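Kirov Valley Walking Route: progress report to the Rana Fund
Second report, covering the period to the end of September

This report covers the second stage of the walking route between Jeron and Josilov, for which the Fund kindly gave us a grant last winter. The short version is that most of the route can now be walked, most of the signs point the right way, and we have spent less than planned on everything except gravel.

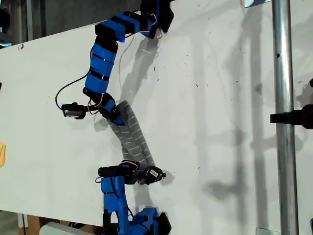
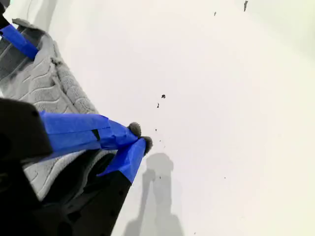
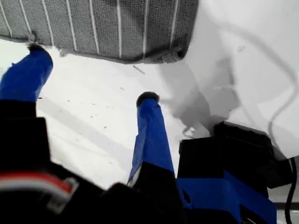
The route itself

When we last wrote, the path stopped at the old ford below Josilov, and walkers had to choose between wet feet and a long trudge along the main road. The footbridge is now open. It was due in May and arrived in August, the supplier having built the first one for a river slightly narrower than ours. They replaced it at their own cost and have asked us not to go on about it.

The middle section, over the ridge, has been cleared and marked. We had described it in our application as "gently rolling". After walking it in July with full packs we have changed the leaflet to "hilly". Two farms on this stretch have agreed to let walkers cross their land all year, and a third has agreed outside lambing time, with a diversion along the lane in spring. The diversion is duller but has a bench.

Signs are up from Jeron station as far as the bridge. The last few miles into Josilov are still waiting for permission from the roads office, which has acknowledged our letter twice and answered it once, in reply to a question we hadn't asked.

Visitors

The counter at the Jeron end recorded more than 500 people in August. We would like to claim them all as tourists, but the counter stands next to the bakery and can't tell a rambler from a man fetching rolls. We have moved it up to the first stile, and from the next report onwards the figures should be lower and more use to you.

A better guide may be the visitor book at the hostel, where 133 guests wrote that they had come for the walk. Comments were mostly kind. Several people praised the views from the ridge and one praised the soup at length. The complaints were nearly all about the Saturday bus, which leaves Josilov at ten past four, a little before anyone walking at an ordinary pace can hope to reach it. We have asked the bus company for a later one. They are willing to try it next season if we can show there are passengers, who at present have all given up and taken taxis.

Places to stay and eat

We promised to bring in four local businesses and have signed up five: the hostel, two guest houses, the café by the mill and a farm that lets out a pair of cabins. Each now gives walkers somewhere to dry their boots and fill a bottle. The hotel on the square in Josilov thought about it for most of the summer and decided that muddy boots were not the direction it was going in.

Leaflets and maps

We printed 400 copies of the map in English and the same again in German. The English ones have gone. The German ones are going slowly, perhaps on account of the fold, which puts Josilov on the back and upside down. The reprint will be folded differently. The map can also be downloaded, and we have corrected the page where the link led to last year's cheese fair.

Money

Spending is within the grant. The bridge came in a little under its budget, and the map and signs came in well under. Gravel for the car park at Jeron cost nearly twice what we allowed, having first been delivered to the wrong car park, where it was much admired and partly spread before we heard. With your agreement we would like to move the saving on signs across to cover this. A full table of costs and receipts is attached to the covering letter.

Still to do

Before the next report, due in December, we hope to finish the signs into Josilov, repair the steps above the mill and put a second bench on the ridge, where the first is always taken. We also plan to walk the whole route once in bad weather, as our visitors usually do.

We would be glad to show someone from the Fund round in October. The café stays open until the end of the month. Please bring proper shoes, and ignore the sign at the second gate, which is being turned round.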